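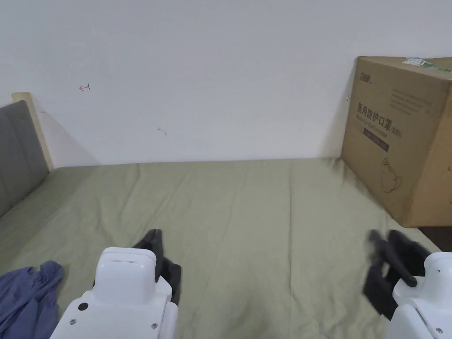
N° 16

Le lit vert sauge, le carton et moi

Ça y est, j'ai enfin changé la parure du lit du fond ! Je vous en parlais en juin, je tournais autour depuis des semaines, et puis Imelda Policarpio (celle du blog Policarpio, que beaucoup d'entre vous lisent déjà) m'a envoyé un message en lettres capitales : VERT SAUGE. Elle avait raison, comme presque toujours en matière de linge.

J'adore cette couleur. Le matin, elle tire sur le kaki, un peu olive près de la tête de lit, et en plein après-midi elle devient toute douce contre le mur blanc. Avec le gris foncé du capitonnage et le bois clair autour, je trouve que ça marche à merveille, alors que j'avais très peur de l'effet caserne. Le drap-housse vient de chez Elten, je l'ai payé avec un bon d'achat qui dormait dans un tiroir, et il est d'un confort fou. Oui, il fait des plis. Non, je ne le repasserai pas. Marites Navarro repasse ses draps-housses, je l'admire énormément et je ne ferai jamais comme elle !

Le mur, lui, attendra. Il y a toujours la petite flèche rouge en haut à gauche, et la trace grise un peu plus loin, que j'ai frottée à l'éponge, puis à la gomme, puis avec un chiffon et du savon noir. Rien à faire. La flèche, en revanche, je me suis attachée à elle. Elle pointe vers la gauche avec beaucoup d'assurance, et j'ai presque envie de l'encadrer.

Et puis il y a le carton. Un grand carton brun de masques médicaux, avec de gros caractères chinois sur la face et un petit dessin de masque en bas. C'est Marites qui me l'a passé, elle savait que je cherchais du costaud pour ranger mes textiles d'hiver. Depuis, il voyage : sur le lit quand je trie, ailleurs quand je dors. J'avais regardé les coffres Fastevar, très jolis, mais il faut compter environ 50 euros pièce et il m'en aurait fallu 3. Le carton, lui, ne m'a rien coûté et il ferme très bien.

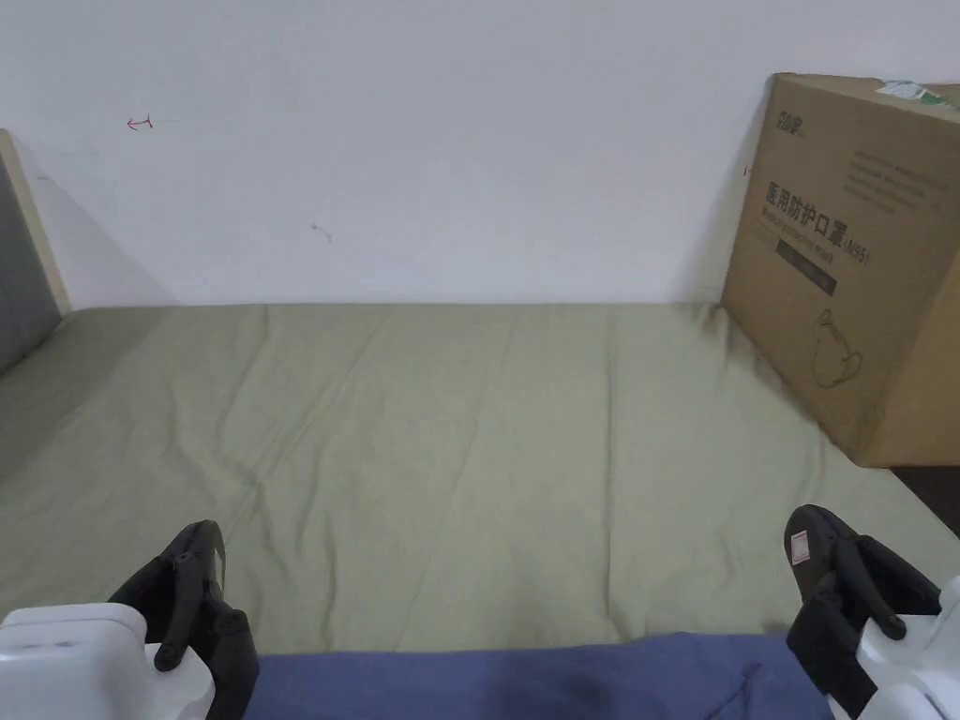 Comment je trie

Ma méthode est toute bête, et elle me met de bonne humeur à chaque fois. Je tire bien le drap, je pose le carton contre le mur côté droit, et tout le reste du matelas devient ma table de travail. C'est tellement plus agréable que de s'accroupir par terre ! Je sors une pile, je secoue, je regarde les coutures à la lumière, et je décide vite. Ce qui gratte part au don. Ce qui est troué mais que j'aime part dans la corbeille à raccommoder (elle déborde, je sais, je sais). Ce qui reste, je le plie en trois dans la longueur puis je le roule, comme Imelda me l'a montré dans sa cuisine un soir vers 19 heures, entre deux fournées de pandesal.

Pour les grosses pièces, je ne roule pas, je plie à plat et je les mets tout au fond. Les écharpes viennent combler les coins. Un sachet de lavande par-dessus, un vieux drap de coton pour fermer, et voilà. 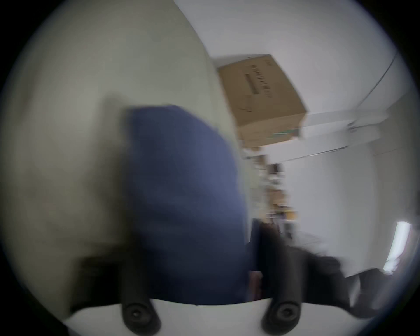
J'en étais donc aux grosses pièces, qui sont celles que je préfère, parce qu'on voit tout de suite la place gagnée. Il me reste le plaid Drandton à caser, celui que j'ai lavé trop chaud et qui a pris une tête de paillasson, mais un paillasson très doux, alors je le garde. Je pense l'étaler au pied du lit dès les premiers froids, le beige avec ce vert, j'ai hâte de voir ça !

Si vous avez une astuce pour les traces grises sur peinture mate, les commentaires sont ouverts. Et si quelqu'un a déjà trouvé des taies assorties à ce vert-là, dites-moi où, je cours.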